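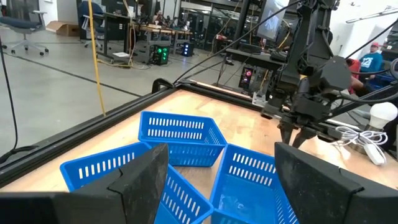 Figure 2. Slotted blue plastic baskets of the open type discussed in Section 4.2.

4.2 Containers and the return of small items

The two lending libraries differed most in how they stored small household goods. Rellamholm kept them in closed drawers, sorted by catalogue number. Nindberg used open baskets on shelves at waist height, sorted by the room of the house where the item would normally be used. Both libraries lent from the same kinds of stock: kitchen utensils, hand tools, sewing supplies and children's games. Neither charged a fee for late returns during the study period.

We recorded 2613 loans of small items across both sites. Of these, 2319 were returned complete and to the correct container. The remainder were returned to the wrong container, returned with a part missing, or still on loan when the records closed on 16/12/2018. We treat these as a single group in the main analysis, as staff did not always write down which of the three applied. Loans made to other branches were left out.
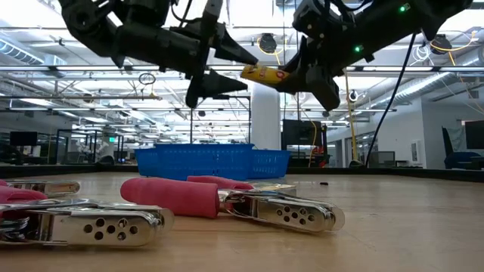

Borrowers at both sites were asked to put items back themselves, without help from the desk. This placed a good deal of weight on labelling. Paper tags came off in the wash, and printed stickers were hard to read on anything narrow. Nindberg moved to colour in June, using one colour for the room and leaving the catalogue number off the smallest pieces. A mark on the end of an object has a practical advantage here. The small yellow cylinder in the photograph has a red marking on its end, and a mark placed there leaves the curved side clear. Flat items gave less trouble, and Nindberg kept its stickers for those.

The colour scheme was not popular at first. Several borrowers told staff they had read the colours as a sign of condition, with red meaning that something was broken. A printed key was fixed to the end of each shelf and the comments became less frequent. We did not test the scheme with colour-blind borrowers – an omission that matters, given that red and green were both in use.
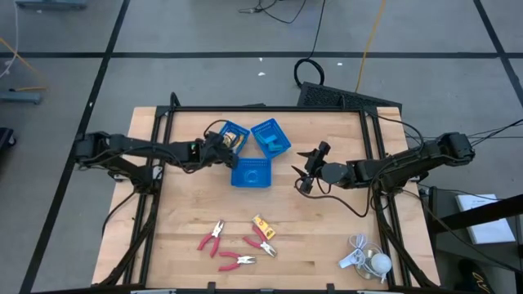 Hendriks drawer units, the type fitted at Rellamholm, have a narrow card slot on the front and no way of seeing in. Borrowers there opened more drawers per visit than the signs would have required, and often left one or two open when they went. Staff closed them at the end of the day. On the other hand, drawers kept out dust, and staff at Rellamholm spent less time cleaning stock than their counterparts at Nindberg. The cleaning logs were kept in different formats, so we make no direct comparison of hours.

Both sites recorded their loans in Drarkatura, which allows a free-text note on each return. These notes were useful but uneven. Some ran to a paragraph and others said only "ok".

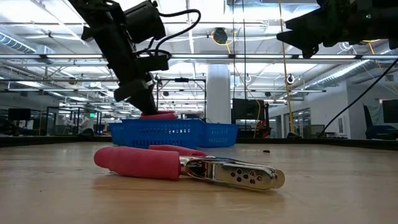
Hand tools were a partial exception to the pattern. They were more often returned to the right place at both sites, whatever the container. Interview comments suggest that borrowers already had a firm idea of where tools belong, and that they were less sure about objects such as strainers, funnels and measuring spoons, which might be kept in any of several places at home. We return to this point in Section 5, where the room-based sorting at Nindberg is compared with the borrowers' own descriptions of their cupboards.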